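Filed under: Member News / Robot Corner

A few of you asked what I've been up to on the floor of the back room all spring, so I promised Gleice Sales I'd write it up for the newsletter. Short version: I've been teaching a robot arm to do kitchen chores, badly at first and a bit less badly now.

The way it works is that I don't write any code for the movement itself. I sit with a hand controller, I move, and the arm moves with me. Everything gets recorded, and once there are enough good runs, Cauã Sampaio feeds them to the learning software on his machine at Gombridge and we find out what the arm picked up. The first task was dull on purpose: go down to the cutting board, grab a thing, put it in a bowl, back off. I did that for two weeks. My knees have opinions about carpet now.

What surprised me is how much of the job is deciding how to be boring. If I come at the board from the left in one run and from straight above in the next, the software sees two different answers to the same question and tends to split the difference, so the gripper ends up poking at nothing. Ademir Paiva kept telling me to pick one way and stick with it, and I kept getting creative (sorry, Ademir). Once I started pausing just over the board before every grab, same height, same spot, the runs began to look alike and the results got better pretty fast.
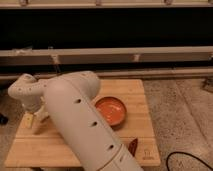

The other thing is depth. Through the controller you get no feeling at all for when the fingers are about to touch wood, and I pushed down too hard more times than I'd like to admit. Sebastião Rezende suggested watching the shadow under the gripper instead of the gripper -- when the two nearly meet, stop. It's a great trick! It also means I now fuss over the lamps like somebody's wedding photographer, and if you switch one off on your way out I will come and find you.

Numbers, for those who like them: a decent session is 60 runs, and I throw out around 14 of those for hesitating or fumbling. We'd like to have 1000 keepers by December. That sounds like a lot until you remember each one is over before the kettle boils.

I've also tried moving the arm by hand, with the motors slack, to show it the path directly. It's more fun and you feel the contact properly, but my hands get in the way of the camera, so for now the controller wins. Alcides Barbosa thinks we should mix both. We're still arguing.

Next up is moving the bowl to a new place between runs, so the arm can't just memorize where it goes. If you'd like a turn at the controls, leave your name with Gleice. Fresh hands are useful, even clumsy ones -- and you'll get the hang of it after 7 or 8 tries. Bring a cushion.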